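The Shoe Shelf, Six Weeks In

The hallway at Jeltmont used to greet visitors with a drift of footwear you had to wade through. Then Nuria Tsegaye put in a low wooden shelf, and the February issue promised you all an update.
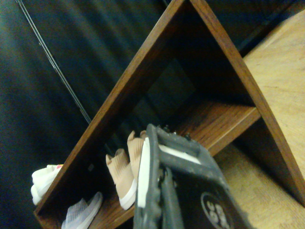
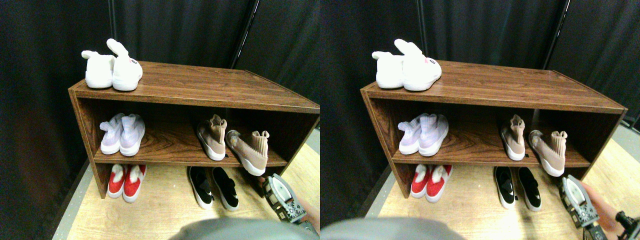 The bunny slippers have claimed the top, ears up, and I've stopped arguing with them. The rule was one pair per person on the middle board and anything muddy underneath. The rule lasted around 9 days. Pale sneakers still go in heels out, which Nuria considers correct and I consider a provocation – we've agreed to discuss it over cake.

A few requests. If your shoes live on the floor space below, push them right back. Untie the laces before you leave, so we don't hear you fighting with them at 6 in the morning. And whoever keeps proposing a second shelf, please measure the hallway first. It is 186 cm long, and the radiator wants some of that.

Spare insoles are in the drawer by the door.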